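Buying a tabletop arm: common questions

How many arms should we budget for?
Two, if the job needs one hand to hold and one to pick. Clearing meal trays is a good test of this.

What does the Clinach kit include?
Arms, grippers and cables. The bench isn't included – allow 400 pounds for one.

Can we try before we order?
Yes. Irena Malinowski runs trials at Stastbridge on Thursday. Bring your own trays, cups and plates.

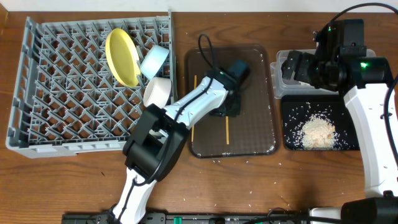

Set money aside for spare gripper fingers too, and for cleaning time if you handle rice or other loose food. Quotes stay open for 7 weeks.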